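**Clear tubs going yellow: clean them or bin them?**

**plumjar_62**
I've got a stack of clear plastic tubs with rounded corners, the sort you put leftover rice in. Bought in February from the Ferel range and they're already going a bit yellow at the edges. A video from some cleaning channel swears that bicarb and a day on the windowsill brings them back like new. It has 900 comments saying it's magic. I don't believe a word of it. Has anyone here tried it on a tub they own and looked at it in proper daylight?

**gritstone**
Tried it. The tub smelled nicer. Same colour as before.

**Mrs_Oddsocks**
Disagree with gritstone, mine came up lovely. You have to make a thick paste and leave it 4 hours, and most people get bored after ten minutes and then moan.

**plumjar_62**
Did you take a before and after, though? "Came up lovely" is what all the comments say as well.

**Mrs_Oddsocks**
No, I was washing up, I wasn't running a laboratory.

**tallboy_kev**
I'm not sure half of these are stained in the first place. Clear plastic often has a bit of colour where it's thickest, and the rim is the thickest part. Look at the tub on the table in this one.
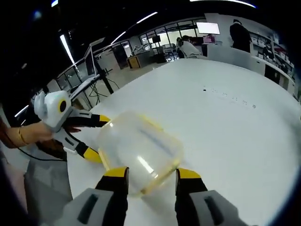
*Clear tub on a white table, faint yellowish tint along the rim and edges.*

You get the tint at the rim and edges, and a big streak of light across the lower face. I wouldn't scrub that one on the strength of a photo.

**gritstone**
Or it's had curry in it. You can't tell from a picture.

**tallboy_kev**
No, you can't, and neither can the 900 people under that video. Stand yours next to a new one from the same range and compare the rims.

**Feltamport_Fran**
The market stall in Feltamport sells a "restoring powder" for this, 200 g in a paper bag with no ingredients on it. I asked what was in it and got "minerals". I kept my money.

**Mrs_Oddsocks**
That'll be bicarb, so it would work.

**Feltamport_Fran**
Then I'll buy bicarb and not pay extra for the bag.

**plumjar_62**
Right, I borrowed an unused Ferel tub from my sister and put the two side by side on a sheet of white paper. Hers has a tint at the rim too, only fainter. So Kev is partly right, but mine is still darker. Doing the paste on one half tonight and leaving the other half alone.

**gritstone**
Photos or it didn't happen. Same window and same time of day, please.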